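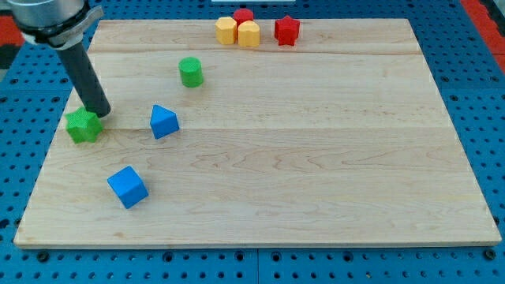
About us

We're Fluvutura. We make shape boards and blocks for nurseries, schools and anyone at home with a small child and a bit of table. Stars, triangles and the rest of them, bright colours, on a plain board. Been at it 15 years, same town (Binberg), third building.

Quick version for people in a rush, as we usually are:

Small workshop. Boards glued up, sanded and oiled by us. Blocks sold in sets or singly. Spares for everything, including sets we stopped making.

How it started

Emanuel Dinu was teaching reception and fed up with shape sets where the star rolled under the radiator in week one and that was the end of the set. You could buy a whole new box or do without a star. He did without for a term, then made a board at home out of shelf offcuts and took it in. Other teachers asked for one. Then a school across town. Then he was gluing boards in the evenings until his neighbour complained about the sander, fair enough, and we rented the first unit.

He still does the gluing. Won't let go of it. The rest of us cut, sand, pack, answer the phone.

The boards

Pale wood, planks glued edge to edge, so you get a seam or two across each board. We get asked if the seams are cracks. No. Grain is whatever the tree gave us – swirls, dark streaks, wavy bits. We don't sort for it and you can't order a plain one, sorry, people do ask.

We leave the top flat. No holes, no slots. We tried a version with cut-outs, and it sold alright, but children did it twice and were finished with it. On a flat board they line things up, push them about, knock a row over, make a road. A reception class in February used theirs as a car park for a fortnight.

Front edge is eased so it doesn't catch on sleeves. Wipe with a damp cloth. Please don't put it in the sink. If it goes dry and rough, a thin coat of oil and leave it overnight.

The blocks

One colour per block, right through, so nothing to peel. Surface is left with a slight texture becuase small hands grip it better than a shiny one. Points on the stars are rounded off a touch, more than they were – early ones were a bit sharp, we swapped those for free and still will if you've got any.

Two ranges at present.

Bakilana is the everyday one. Chunky, stands up on its own, ages two and up. Most nurseries have this.

Multeteo is thinner and has more shapes, for the older lot doing sides and corners and matching faces. Comes with a card of things to try. The card's had a few rewrites. The current one is the green one, if yours is cream it has the hexagon question wrong, email us and we'll post you another.

The two ranges don't stack together well. Different depths. We should of thought of that at the time.

Spares

This is the bit we're proudest of, probably. Any block, any colour, any year, sold on its own. Last year we posted 3,011 single blocks and 1,352 of them were stars. No idea where they all go. Send a photo if you're not sure which range you've got, next to a ruler if you can. They go out in a padded envelope, second class, normally next working day unless we're out of that colour, in which case we'll say.

Schools

We supply 115 schools and nurseries. Can invoice, can take a purchase order, can split delivery between sites if you tell us before we've packed it. Trial set on loan for half a term, you pay return postage and that's all. Scuffs are fine, it's a loan set, they're all scuffed.

We also do a tidy-up tray on request. Same size as the board, with a low lip so the lot can be carried to the shelf in one go with the blocks still on. Not on the website yet. Ask.

Things we don't do

Engraving. Names on blocks. Magnets (asked a lot, still no). Very big boards – the largest we make is the one that fits a nursery table, past that they need a batten underneath and they get heavy to lift.

Visiting

You're welcome to, but ring first, the front door is often locked with the machines running and we won't hear you. Parking behind the tyre place. Seconds shelf is just inside on the left, boards with a knot or an odd colour, blocks that came out a shade off. Priced on the sticker, cash or card.

Phones are on from 9 until 3. After that we're gluing or packing the post, so email is better, and put your order number in the subject line if you have one. Emanuel reads the emails about boards, everything else goes to whoever's nearest the computer.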